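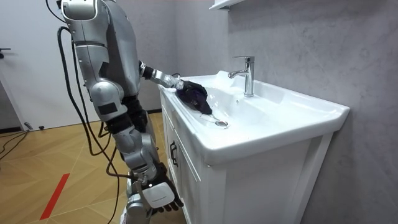
Bathroom sink

A bathroom sink, also called a lavatory or washbasin, is a plumbing fixture used mainly for washing the hands and face, shaving, and brushing teeth. It consists of a basin, a drain outlet, and a water supply through one or more faucets. In plumbing codes the word "lavatory" usually refers to the basin itself, while in everyday American speech it may also mean a room with a toilet. A cabinet built to hold the basin and hide its pipes is called a vanity.

Terminology

Trade catalogs separate lavatories from kitchen sinks, service sinks, and laundry tubs. The main differences are depth, drain size, and the presence of an overflow. A lavatory is shallow and generally has a drain tailpiece 1 1/4 inches in diameter. Kitchen and laundry fixtures use 1 1/2 inch piping and a larger outlet. The term "basin" is used for the bowl alone, and "vanity top" for a counter with the bowl cut into it or molded as one piece with it.

History

Before indoor piping was common, washing was done at a washstand, a small table or cabinet holding a bowl and a pitcher. The bowl was filled by hand and emptied into a slop pail. When pressurized water reached houses in the nineteenth century, the first fixed basins copied the washstand in form. Many were set into marble slabs and enclosed in wooden cabinets.

Enclosed cabinets fell out of favor late in the century. Sanitary writers of the period objected to the dark space around the trap, where leaks went unseen. Open fixtures on legs, wall brackets, or pedestals replaced them. The cabinet returned after World War II, when plastic laminates and cheaper sheet goods made it practical to mass-produce a vanity with a fitted top.

Mounting types

Drop-in (self-rimming). The basin is lowered into a cutout and supported by its rim, which rests on the counter. A bead of sealant closes the joint. The cutout edge is covered, so it does not need to be finished.

Undermount. The basin is fixed to the underside of the counter with clips, brackets, or epoxy. The cut edge is exposed and must be made of a material that tolerates water, such as stone or solid surface.

Integral. Basin and counter are cast or molded as one piece. There is no joint between them, but damage to the bowl normally requires replacing the whole top.

Vessel. The basin sits on the counter with most of its body above it. A taller faucet or a wall-mounted spout is needed, and the cabinet is often made lower to compensate.

Pedestal. The basin is bolted to the wall and a column stands under it. In most designs the column hides the pipes and carries only part of the load.

Wall-hung. The basin is carried entirely by a bracket or by bolts into blocking inside the wall. This type is common in public buildings, where knee clearance is required.

Materials

Vitreous china is the most common material. It is a fired clay body coated with a glassy glaze that resists stains and most household cleaners. It can chip or crack if a hard object is dropped into it. Fireclay is thicker and is used for larger basins. Enameled cast iron is durable but heavy, and enameled steel is a lighter version that chips more easily. Cultured marble, a mix of polyester resin and ground stone under a gel coat, is widely used for integral tops. The gel coat can craze near the drain after years of exposure to sudden changes in water temperature. Solid surface materials are uniform through their thickness and can be sanded to remove scratches. Glass, copper, and stainless steel are also used.

Drain and trap

Water leaves through a drain body fitted in the bottom of the bowl. The flange is sealed to the basin with plumber's putty or silicone. Putty is avoided on some natural stones because the oil in it can leave a stain. Below the drain body, a tailpiece leads to a trap, which holds a water seal that blocks sewer gas. Model codes in the United States require a seal between 2 and 4 inches deep. The P-trap is the accepted form. The older S-trap is prohibited in new work because it can siphon itself dry.

The stopper may be a rubber plug on a chain, a pop-up worked by a lift rod behind the spout, or a push-to-close type. In a pop-up assembly the lift rod connects through a perforated strap to a horizontal pivot rod, which enters the drain body through a ball joint. Hair collects on the end of the pivot rod and is the usual cause of slow drainage.

Overflow

Many basins have an opening near the rim that connects through a hidden channel to the drain body, below the stopper. If the stopper is closed and the faucet left running, the channel carries off part of the flow. It is not always large enough to match a fully open faucet. The drain body must have matching side holes when the basin has an overflow, and must have none when it does not.

Faucet hole patterns

Basins and tops are drilled to standard spacings. A centerset faucet uses holes 4 inches apart. A widespread faucet has separate handles and spout, most often on 8 inch centers. Single-hole faucets need one opening and can be fitted to a three-hole top with a cover plate.

Dimensions

Standard vanities were long built 30 to 32 inches high. Heights near 36 inches, matching kitchen counters, are now sold as "comfort height." Vanity depth is usually 21 inches, with 18 inch models for small rooms. Cabinet widths run from 18 inches to 72 inches, and the widest commonly have two basins.

Maintenance

Nonabrasive cleaners are recommended for glazed and gel-coated surfaces. Soap film is removed with a mild detergent, and mineral deposits with diluted vinegar, except on marble and limestone, which acid etches. The sealant around a drop-in rim is replaced when it separates or darkens. A sink that is seldom used can lose its trap seal by evaporation, and running the faucet briefly restores it.

See also

Faucet
Pedestal sink
Plumbing fixture
Trap (plumbing)
Washstand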